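Toy storage, second attempt

The first system lasted until January. It was a large lidded box, bought from a shop in Plondcombe, and it failed for a simple reason: everything small sank to the bottom, and the only way to retrieve a small thing was to tip the whole lot out. We were tipping it out twice a day. The lid cracked at one hinge and I took that as permission to start again.

I keep notes on this sort of thing, so what follows is mostly those notes put into sentences.

Requirements. The child must be able to put a toy away without lifting a lid. The adult must be able to clear the floor in one pass before tea. Nothing should be stored deeper than a child's forearm. The television cabinet stays where it is, as the aerial socket is behind it and I am not moving the socket.

The permanent storage is a white shelving unit with open bins. I looked at a Kever unit first, which had neater runners, but the bins were too deep and the carcass would have covered a vent. The one we have takes up less wall. Bins without lids get used and bins with lids get things piled on top of them, at least in this house.

The second part is the bucket. It is purple, plastic, and belonged to a beach set before it was promoted. The bucket is a collecting vessel only. Toys go from the floor into the bucket, and from the bucket into the bins. Sorting at floor level is slow, as you end up carrying one brick at a time across the room. Collecting first and sorting second took our evening clear-up from 19 minutes to well under ten, timed on the oven clock over a fortnight.

Bucket position matters more than I expected. On the floor it gets kicked, and every item means a full bend. On the table it is too high for a three-year-old to see into. The seat of one of the small blue chairs is the right height for both of us, and the backrest stops the bucket being pushed off the far side.

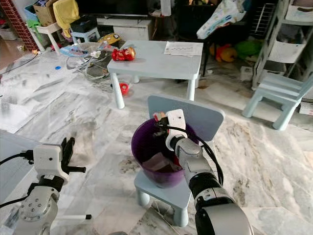
The order of work is fixed. Start with whatever has gone under the table, since those are the items that get forgotten and then trodden on. Next, the open floor between the table and the cabinet. The table top comes last. Paper does not go in the bucket at all; it comes out creased and there are complaints. Drawings and printed sheets stay on the table until bedtime, then go in a folder.

The floor is marble, inherited from the previous owners, and I have mixed feelings about it. It sweeps well. It is also loud, and anything hard that is dropped on it announces itself to the flat below. I fitted stick-on felt pads to the chairs at Easter. They lasted six weeks before the adhesive gave up. The replacement pads are from Younis, slightly thicker, and so far they have stayed put – I will update this post if they don't.

Remaining problems:

Round toys. Anything that rolls will find its way beneath the furniture. I have considered a strip of foam along the bottom of the cabinet but have not measured for it.

Overflow. There is a cardboard box on the small white stool that has no assigned purpose, and a yellow cloth bag that has joined it. Both need a decision. The bag could hold the dressing-up things.

Labels. I printed picture labels for the bins on a sheet from Roltemholm. They peeled at the corners and were then removed entirely, by hand, by the person they were meant to help. I have not reprinted them. She knows which bin is which anyway, and corrects me when I get it wrong.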